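Larkbridge Shared Kitchen: progress report to the Grondelbridge Fund
Period ending September
Prepared by Elżbieta Kwiatkowski

Where we are

The kitchen is open, the gas is on, and the cooker we argued over for most of the spring is in. You will remember that Arnulfo Valderrama wanted something in stainless steel with the air of a ship's engine room. We bought the white one. It came in under budget, it fits beneath the existing hood, and Arnulfo has been gracious about it nearly every week.

The tiles behind it are white as well, so any splash of tomato is now a matter of public record. The burners have cast-iron grates, and the wide one at the back will take a saucepan and a baking pan side by side.
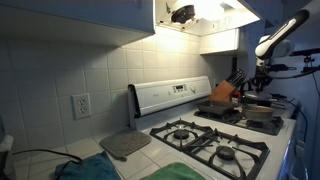
Spending

Of the pan budget, £238 has gone on cookware and £335 on fitting the cooker, the second figure being higher than forecast on account of a pipe. Raphaël Tanguy has the invoices and will send them on request, or possibly without one.

We remain short of lids. The stock we inherited from the Drivoria canteen was described to us as complete, and in terms of total weight it may well be. Matching lid to pot took Itsuki Yokoyama most of a Friday and left us with two lids that fit nothing we own. They have been kept, against advice.

Cooking sessions

Sessions now run three evenings a week. Soup and rice go well. The dark baking pans have had more use than expected, mainly for flatbread and for Cheuk-hei Liu's aubergines, which have a following. The domed steel pot is the one everybody wants, and a sign-up sheet has been discussed in all seriousness.
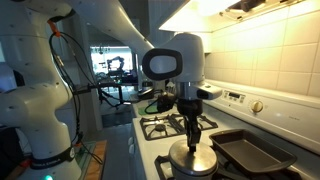

The domed steel pot on the front-left burner, with a baking pan to the right.

Still to do

A shelf for lids. Labels for the burner controls in larger print -- the lettering on the panel is faint. A second domed pot, if the Tsuji warehouse sale has one at a sensible price. We are not asking for more money this quarter, though we would not send it back.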